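Trellmont Holds Open Day for Bag-Handling Robot, Says Questions Remain

Food packer to publish its own results and will not commit to a purchase before fall

TRELLMONT, May. Karam Dry Goods opened the back half of its Trellmont packing hall to customers, staff families and the trade press this month to show a robot arm it has on trial from Skokance. The company wants to be plain about what visitors saw. It was a demonstration on a good morning, with people standing by who knew the machine well, and Karam has not decided to buy it.

The arm is being tried on one job, opening soft plastic bags and getting at what is inside them. At Karam this is done by hand at six benches. It is dull work and hard on the wrists, and the company has been told four times in ten years that a machine was ready to take it over. Two of those machines are still in storage.

"I have sat through a lot of demos," said Ghada Sabbagh, operations manager at Karam. "They usually use a stiff new bag and put it in the same place every time. Our bags come in creased, half open, folded over on themselves. I asked for our bags and our mess, and I asked that the counter be switched on before the first visitor walked in."

The counter ran from 9 a.m. until the hall closed at 3 p.m. In that time the arm attempted 481 bags and finished 283 of them without a person stepping in. The rest were stopped by the arm itself or by an operator. Skokance had quoted a higher rate in its first proposal, based on work in its own lab in Uster. Karam asked for that figure to be left off the signs in the hall, and it was.

Maj-Britt Torvik, who leads the trial for Skokance, did not dispute the count.

"Thin film is difficult," Torvik said. "It folds, it shines, you can half see through it. The wrist camera gets very close and then a crease looks like an opening, or an opening looks like a crease. We are better at it than we were in the winter. I would not tell a customer it is solved."

More than 300 people came through during the day. The longest line was for the monitor beside the cell, where the wrist camera feed was shown live and uncut. Several visitors remarked that they could not tell which way up the bag was. Operators at the benches were asked the same question and mostly could.

Rami Hakim has worked at the benches for eleven years and was one of three employees asked to run the cell during the open day. He was not given a script.

"It's slower than me," Hakim said. "It doesn't get tired, fine, but I don't stop and back off every time the plastic moves. When it gets one right it's nice to watch. When it gets one wrong you stand there and wait for it to admit it."

Hakim added that he would be glad to see the machine take the heavier bags, which were not part of the demonstration. Skokance says a larger gripper is being worked on. No delivery date has been given and Karam is not assuming one.

Questions about jobs came up in both afternoon talks. Nizar Daher, managing director of Karam, repeated what staff were told in writing before the arm arrived. No bench position will be cut while the trial is running, and any later plan will go to staff before it goes to the press. Asked whether that was a promise for the years after the trial, Daher said it was not, and that he would not make one on the strength of a six-hour demonstration.

Daher also declined to give a payback time. "I've been shown three spreadsheets and they have three answers," he said. "All of them assume the thing works nearly every time. It doesn't yet."

The trial moves to its second stage next month. The arm will run on the evening shift, with the regular crew and no Skokance engineer in the building, until it has attempted 2000 bags. Karam will post the full count on its website, including stops, torn bags and time lost to cleaning. Jihad Srour, who handles quality at the Trellmont site, will keep the log and has the authority to end a shift's run if product is being spilled or damaged. Skokance has agreed to these terms and will not edit the results before they are posted.

Karam expects to decide in the fall. The choices are to buy one cell, to extend the trial or to send the arm back.

A second open day may be held once the evening runs are finished. Customers who would like to attend should speak to their usual contact at Karam. Places for the first one ran out early, and the company asks visitors to wear closed shoes and leave drinks in the front office.

About Karam Dry Goods
Karam packs dried herbs, teas and pantry goods for grocery and food service customers from its site in Trellmont.

Press contact: Jihad Srour, Trellmont site office
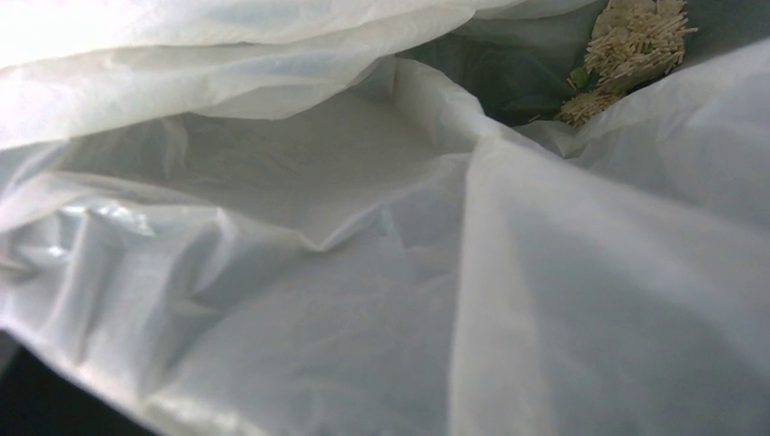
Close view into a translucent white bag, with a clump of short tan pieces near the top. Photo: Karam Dry Goods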